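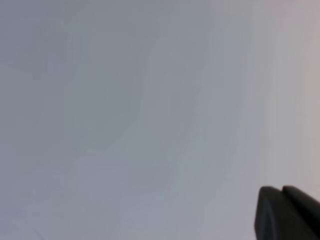

# Plosetix Extends Salura Handling Service to Printed Technical Literature

**For release: January**

Plosetix has extended its Salura sorting and packing service to printed technical literature, including product books, bound catalogues, boxed documentation sets and trade show handouts. The service was previously limited to flat sheets and unbound drawings. It is offered to equipment distributors, technical libraries and training centres that receive printed matter in mixed lots and need it identified, grouped and packed for storage or onward shipment.

The extension follows a pilot carried out for Yammine, a distributor of measuring and inspection equipment. The pilot lot comprised 558 items, of which 453 were retained and packed for storage. The balance was made up of duplicates and superseded editions, returned to the client under separate cover.

## Scope of service

Salura covers intake, title identification, language sorting, condition grading and packing. Items are sorted by subject first and by publisher second. Size is considered only at the packing stage, when the contents of each carton are settled.

Title identification is done from the front cover wherever the cover carries enough text. Where it does not, the operator moves to the spine, then to the title page or the inside flap of the box. Covers in languages other than English or French are transcribed in the original characters, with an English rendering entered in a second field. Transcriptions are limited to what is printed on the item. Model designations are not inferred from cover artwork.

"Cover artwork in the sensing and automation trade has become fairly uniform," said Reto Eder, who manages document services at Plosetix. "Dark backgrounds, scan data, a vehicle. An operator working from the artwork will put two unrelated titles in the same group. Working from the text takes longer at intake and saves a second sort."

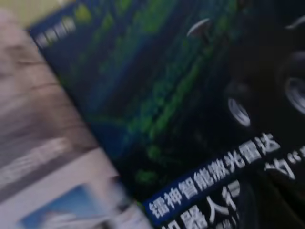

*Dark printed cover with green and blue artwork in the style of a point cloud, and a banner reading 镭神智能激光雷达 (LeiShen Intelligent LiDAR).*

## Work surfaces and lighting

Sorting is carried out on plain light grey surfaces. Plosetix adopted the colour after comparing it with white and with dark green. White produced glare beside dark glossy covers, and dark green made scuffed edges and lifted corners harder to find on navy and black stock. Surfaces carry no printed grid or rulings. Measurements are taken with a separate scale, which is put away before grading begins.

Lighting is diffuse and set to one level for the full shift. Operators grading dark covers tilt the item by hand to check for surface scratches and do not use a spot lamp. Surfaces are wiped down between lots with a lint-free cloth. Liquid cleaner is applied only at the end of the day.

## Condition grading

The revised procedure uses 4 condition grades:

- Grade A: no visible wear
- Grade B: light edge or corner wear, cover intact
- Grade C: creased, scratched or faded cover, contents complete
- Grade D: damaged binding, missing pages or crushed box

Grade D items are held for client instructions. They are not packed with other grades.

## Packing

Bound items are packed flat, spines alternating, with an interleaf between covers. Boxed sets are packed upright where the carton height allows. Glossy dark covers are interleaved on both faces, as rub marks on these stocks cannot be removed. No carton is filled above its marked line, and voids are closed with folded paper. Each carton receives a contents sheet on the inside of the lid and a matching label on the short side.

Lot records are kept in Zaleck, the inventory application already used for Salura drawing work. Existing clients can view literature lots under their current login. New fields for original-language title and English rendering are searchable and can be exported with the rest of the record.

"We had shelves of supplier literature in several languages and no usable list," said Baldur Toft, technical library lead at Yammine. "The original-language field was the part we asked for. Our staff can now match a carton entry to the cover in hand."

## Availability

The extended service is available now to clients in Canada. Standard turnaround is 6 working days from receipt of a lot. Rates are quoted by lot and depend on the share of bound and boxed items. Clients with open drawing contracts may add literature handling by written amendment.

## Contact

Document Services, Plosetix
Attention: Reto Eder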